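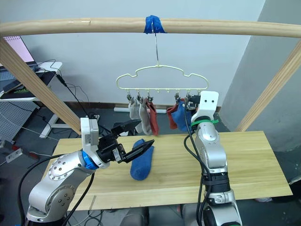 One regular at the Nedlow laundry room asked me why anybody would peg socks up when a dryer does the job in an hour, and I've been thinking about it ever since. The elastic is my answer. My dryer ate the elastic in every pair I bought last August, and I'm not going through that again!

So the Nedlow sock swap is back, and we have 67 pairs signed up already (last time it was 271 single socks in a heap, which was a mess I don't want to repeat). You bring washed socks, you hang them, you find the partner. We'll open the small room next to the dryers and there's space for up to 2 drying racks.

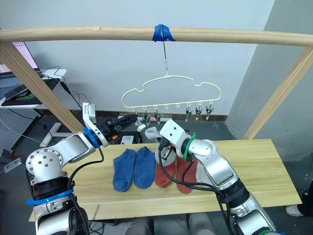

I've become a bit of a bore about order. My own habit is to sort before I clip anything, because hunting for a match with one hand in the air is no fun at all. Lay them out flat in a row with the same colors next to each other, blues with blues and rust-reds with rust-reds, and the hanging goes so much faster. A plain hook over a wooden rod will hold a sock hanger just fine - no need to buy a fancy stand.

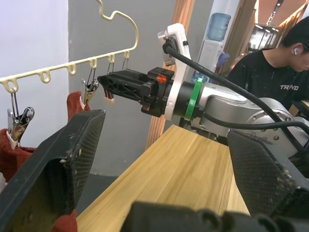
Red on the clips at the sock hanger.

Clip by the cuff if you can, and leave a gap between thick ones. Trerell wool takes forever to dry, so put those on the outside ends. Spare clips are welcome too, we always run short.

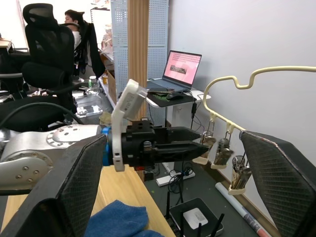
Hakport Residents' Laundry Club - News

Posted 2025-11-05

Sign-up sheets are on the board by the Pesonen entrance. If you have a hanger with clips at home, bring it along and put your name on it - mine went home with somebody else last time and I'd still like it back.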